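How to Get a Shop Crew Ready for a Robot (What Worked for Us at Corow)

Apr 22, 2023

14 comments | 37 shares

I've had the same question land in my inbox so many times since last July that I'm just going to write the whole thing out. We do kitting and light assembly at Corow, which means we put parts in trays, put trays in boxes, and send the boxes to people who build bigger things. It's a small place! Eleven of us on the floor when the first robot came in, and I was the one who got handed the job of making it all work with the humans, mostly on the strength of having once fixed the label printer.

So this is a how-to for the people side. If you want wiring diagrams or help with your safety scanner, your integrator (ours was Siltum) will have a binder for you, and you should read the binder.

Step 1: Write down what people do all day

Do this before you sign anything. I went station to station with a clipboard and wrote down every single thing, including the stuff that isn't on the work instruction. Wiping oil off a part with a sleeve. Giving a tray a shake so the washers settle. Turning a box around because the guy at the next bench is left-handed. There were a LOT of these, and every one of them was something the robot wasn't going to do unless we asked for it.

Ask people to show you, too. When I asked folks to tell me their job I got three sentences, and when I asked them to show me I got forty minutes and a sore back.

Step 2: Let the crew pick the first task

Management wanted the robot on packing, where the numbers looked best. The crew wanted it on tray loading, and they wanted that badly, because tray loading is miserable. You lean, you reach, you twist, and you do it 1,527 times on a busy day (that's our record, and I hope we never beat it by hand).

We went with tray loading. It paid back a little slower on paper but people were on board from the first week, and I'd take that trade again tomorrow.

Step 3: Say the job thing out loud

Everybody is thinking it, so say it early. I stood up at the morning meeting and told everyone which tasks were going, which were staying, and what would happen to hours. I had the answer in writing from upstairs before I opened my mouth. If you can't get it in writing, go back and keep asking, and don't hold the meeting until you have it.

For us the answer was no layoffs, no cut in hours for a year, and two new roles called cell lead with a bump in pay. Some people were still worried after that, and they had a right to be. A year isn't forever. I left a box by the time clock for questions and answered each one on the whiteboard, even the grumpy ones.

Step 4: Train everybody on three things

You'll be tempted to train two people really well and leave it there. Please don't! The day those two are out, you've got a very expensive coat rack. Our whole crew learned:

- how to stop it
- how to get it safely back to its start position
- how to tell when it's a jam and when it's a call to Siltum

The cell leads went deeper, with a few days on teaching new positions and changing the speed. I'd put the stop button first and have each person press it for real, with the thing moving. A couple of people were scared they'd break something. They pressed it, nothing broke, and you could see the shoulders come down.

Step 5: Plan for the boring stuff

By boring stuff I mean covers, cleaning, labels, and where the cart goes. The sales visit is all about reach and speed and then you spend your first month arguing about plastic.

We have dust from cut foam, so anything that moves near that end of the floor gets wrapped. My notes on wrapping, for whoever needs them:

1. Power down and lock out first. Yes, even for "just a quick piece of tape."
2. Leave slack at the joints. We pulled our first cover tight since it looked neat, and the arm split it at the elbow before lunch.
3. Stop short of the wrist so nothing bunches up by the fingers.
4. Move the arm slowly through its whole range, with one person watching the plastic and one on the stop.
5. Keep tape away from vents and anything the maker has marked.
6. Put cover checks on the shift sheet with a line for initials.

Loose folds look sloppy, and my boss asked twice whether we could tidy it up. We could not.

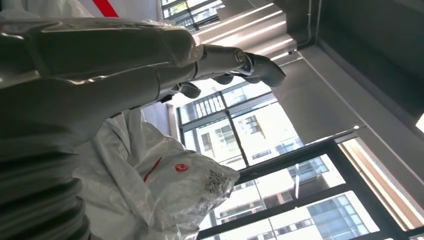
Step 6: Go slow, then go slower

We ran at less than half speed for the first two weeks. It made 609 trays in its first full week, which a person could beat without trying hard, and there was some laughing about that. Fine by me. People got used to walking near it, they learned the sound it makes right before it swings, and they found the spot where the trays like to catch.

Once the crew told me they were bored with it, we turned it up. That was my whole test and I recommend it. Now it does almost 800 trays on a normal day and the person at that station mostly checks parts and keeps the feeder full.

Step 7: Keep checking in on what got worse

Some things do get worse, and your project report won't have a box for them. Here's my list from the first six months:

- The tray bench was where people talked. With one person there, it got lonely, so we moved the cell lead's desk next to it.
- The pace feels different. A person slows down at the end of a shift and the robot doesn't, so whoever is downstream gets squeezed. We added a buffer rack and that helped a lot.
- Watching a machine is tiring in its own way. We swap that station every two hours.
- The new folks never learn to load by hand, and then when the cell is down they're slow and they feel bad about it. We do a hand-loading hour every other week now.

On the good side, I hear way fewer complaints about wrists and shoulders, and one of our cell leads has started writing her own tray programs at lunch (I bring her coffee and stay out of the way).

What it took in tools and paperwork

We track downtime in Khokhar, which is overkill for a shop our size, but the crew likes that they can log a stop from the bench in two taps. For the shift sheets we still use paper on a clipboard. The parts feeder is an Illier, bought used, and it's louder than I'd like. If you get one, budget for a hood and put it in before the robot shows up. We did it after, and lost two days moving everything back out.

If you've done this in a shop with more than one shift, I'd love to hear how you handle the handoff. Ours is coming up this summer and so far my plan is a whiteboard and a lot of sticky notes.

14 comments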